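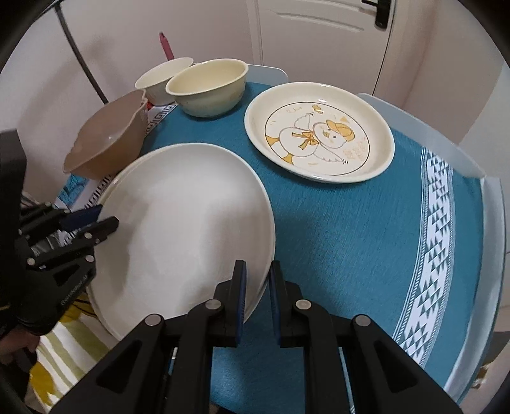
BUSACH, August 28, 2026

I've dropped a lot of plates this summer, and I want to talk about the ones we threw away twice. Once into the trash can, and once out of the data.

Some background first. I work on Naltar, a project that's trying to get a pair of robot arms to clear a table after a meal. Ordinary table, ordinary dishes, chairs in the way, a tablecloth that slides if you look at it wrong. The arms learn from us. We stand at the table holding a gripper in each hand (same fingers, same blue pads, no robot attached) and we pick things up and stack them while the camera on the gripper watches. Then the software, which comes from a company called Isetico, chews on all of that and the arms try to copy it. It's a fun job! You get weirdly good at it. After a couple of weeks I could tip a big white plate nearly up on its edge and get hold of the rim without thinking, and I was proud of that in the way people get proud of parallel parking.

Then in July one of the arms let go of a plate at chest height, right next to Aino Salminen.

It wasn't a dramatic robot-goes-wild thing. The arm had lifted the plate off the table fine and was swinging it toward the bin on the counter. Partway there the plate rotated a little in the fingers. Plates do that, because you're holding a wide heavy disk by a sliver of its rim and it wants to hang straight down. The software noticed the shift, decided the grip was bad, and did what it had been set up to do with a bad grip, which was open the fingers and try again. In midair. Over a hard floor. The plate came down in a great many pieces and one of them went into Aino's shin above her sock. Two stitches, a tetanus shot, and a very long form.

The form is what got me started on this essay. There's a box on it for cause, and what ended up in the box was "person inside the work area." And sure, she was. She was 2 feet farther in than the tape on the floor allows, moving a chair. She'd tell you that herself, and she told everyone at the meeting before anybody could bring it up. But I hate that box. If a person steps over a line and a machine drops a plate, the machine still dropped the plate. It would have dropped it with the room empty, and we'd have swept up and carried on, and I know that because we'd been sweeping up and carrying on for weeks.

So that's my first complaint. We treated every broken dish as a housekeeping matter until one drew blood. There was a broom leaning by the door the whole time, which should have told us something. Same arm, same kind of plate, same little twist before the drop, and none of it written down anywhere except in the receipts for new plates.

My second complaint is with us, the people holding the grippers, and it's the one I really care about.

After the accident, Toivonen, the shop that services our arms, went over the hardware and found nothing wrong with it. Pads fine, motor fine, fingers closing as hard as they're supposed to. So Aino (on crutches she didn't need, I will always maintain) went back through the recordings the plate skill had been trained on. There were 517 of them, all beautiful. Reach, pinch, tilt, lift, stack. You'd think we were a team of surgeons.

We are not a team of surgeons. I remember those sessions! I remember a plate going round in my fingers like a clock hand and me swearing and lowering it back to the cloth. I remember catching one against a bowl. The recordings of all that existed too, and Aino found them in a folder marked for deletion, 55 of them, tagged "bad grasp" or "redo" or, in one case, "oops." A lot of the tags were mine.

Look at what was in there, though. Every time a plate started to slip on one of us, we did some version of the same thing. We squeezed, we slowed down, and we brought it toward the table. Not one person on our team ever felt a plate go and responded by flinging their fingers open. Your hand just knows better. And that was exactly the knowledge the arm was missing, and we'd had it on disk, and we'd called it garbage because it made us look clumsy.

I get why it happens. The guidance we followed says to keep clean examples, and for teaching a motion that makes sense. If half your recordings are of somebody fumbling, the arm learns to fumble. Isetico's people made this argument to me on the phone and I don't think they're wrong about it. Where I think they're wrong is in stopping there. A slip with a good save at the end of it is a different thing from a mess, and it deserves its own pile and its own label. Train on the save. At the very least, test against it, so that somebody sees what the arm does when a plate turns in its fingers before a person with bare shins sees it.

They also told me the open-and-retry setting is meant for small stuff on a tabletop. A spoon, say. You miss the spoon, you open up, you have another go, no harm done. Totally sensible! I'd have picked the same default. But nobody on either side of that phone call had asked what the setting would do once the thing was off the table, and we'd been running it on dinner plates. I asked whether the manual mentions this. There was some typing, and then they said they would look into it.

We've changed a few things since. The fingers can't open above a set height unless the arm is over the table or the bin, and if the grip goes bad up there it holds on tight and sits still until one of us comes and takes the plate. It's slow. It's kind of embarrassing in front of visitors, this big expensive arm frozen with a plate stuck out like a waiter who has forgotten which table. I like it a lot. I'd take more than 100 of those awkward pauses over one more trip to get somebody's leg stitched.

We've also got a drop sheet now, on a clipboard, because I wanted it on paper where people have to walk past it. Anything that falls goes on it, whether or not it breaks, whether the arm did it or I did. Some people on the team find this petty. One of them asked me if a spoon really counts. Yes! The spoon counts. If we'd been writing down spoons in the spring we'd have seen the opening-in-midair business long before it got to anything with an edge.

What I haven't won is the argument about the form. The cause box still says what it says, and I've been told it can't be amended once it's filed, only added to. So I added to it. I wrote a page and a half about grip settings and deleted recordings and attached it, and Aino signed it too, and as far as I know it's sitting in a drawer behind the first version.

Meanwhile we're back at the table, recording again. There's a shallow dish in the set with a duck in a yellow hat printed on it, and I'm fonder of it than I should be of a training object. The slips go in a folder of their own now. I had one this morning and saved it just above the cloth, and I labeled it before I put the gripper down.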